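Chapter 4
The Power Supply Unit

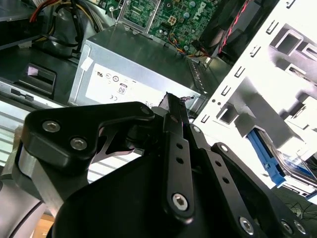 In the first three chapters we stayed mostly outside the computer. We learned the names of the ports, we opened the side panel and we practised how to touch the parts without damaging them. From this chapter we begin to work with the parts themselves, and we begin with the power supply unit, which in the rest of the book is shortened to PSU.

Many students want to start with the processor or the graphics card, and I understand this well. But in my years of teaching at the repair course in Utulora I have seen that a student who understands the PSU finds faults much faster. When a computer does not start, or when it turns off by itself in the middle of work, the PSU is among the first parts to be checked. A weak one can also look like a problem of memory or of the hard drive, and then people spend money on a part which was healthy.

What you will learn in this chapter

After you finish this chapter, you should be able to:
explain what the PSU does with the electricity from the wall
read the label and the certification marks on the casing
choose a unit with enough power for a given computer
remove a unit from a desktop tower and put another one in its place

Words to know

Alternating current (AC): the kind of electricity that comes from the wall outlet.
Direct current (DC): the kind of electricity that the parts inside the computer use.
Rail: one of the output voltages of the PSU, for example the 12 volt rail.
Efficiency: how much of the energy taken from the wall arrives at the parts. The remainder becomes heat.
Certification mark: a small symbol on the label which tells that the product was tested or declared to meet certain rules.

4.1 What the PSU does

The electricity in the wall is not suitable for a motherboard. Its voltage is much too high, and it is alternating. The PSU changes it to direct current at several low voltages, mainly 12 volts, 5 volts and 3.3 volts. The 12 volt rail does the hardest work in a modern computer, as the processor and the graphics card both take their power from it.

The PSU has also a duty of protection. A good unit will switch itself off when there is a short circuit or when the load is too high. My colleague Jozef Verstraete keeps a box of burned motherboards for his first lesson, and he passes them from desk to desk so that everyone can smell them. It is a lesson which students remember.

4.2 The metal casing

The PSU is closed in a metal box. The casing protects your fingers from the dangerous parts, and it helps to hold back electrical noise that could disturb other equipment nearby. In this course you will never open the casing. The capacitors inside can hold a charge for a long time after the cord is unplugged. A faulty unit is replaced as a whole and then taken to electronic recycling.

4.3 Reading the label

Before you choose or replace a unit, look for the label with its electrical values. It gives the input voltage, the output of each rail and the total power in watts. On some units these values and the certification marks are on different sides, so you may need to turn the unit in your hands to find everything.

The marks are small, but they are worth your time. UL is a safety certification mark, common in North America. CE is the maker's declaration that the product meets the European requirements. A badge with the number 80 refers to the efficiency programme in which a unit must reach at least 80 per cent efficiency at certain loads. Higher levels of the same programme are named after metals, such as bronze, silver and gold.

Please be careful with one thing. None of these marks tells you if the unit is strong enough for your computer. For this you need the watts, and we will calculate them together in section 4.4.

Before you begin the practical work

Shut down the computer, set the switch on the back of the PSU to off and unplug the power cord. Press the power button of the computer one time after this. Wear your wrist strap. Keep the screws in a small dish, with the PSU screws separate from the others, and write in your notebook where each cable was connected.

Warm-up task

Walter Quintero runs a small print shop. The parts in his office computer need 185 watts when it is working hard. He wants to add a second hard drive next November and asks if he must also buy a new PSU. Write down which information you would need from him before you answer. Keep your notes, as we will return to his computer at the end of the chapter.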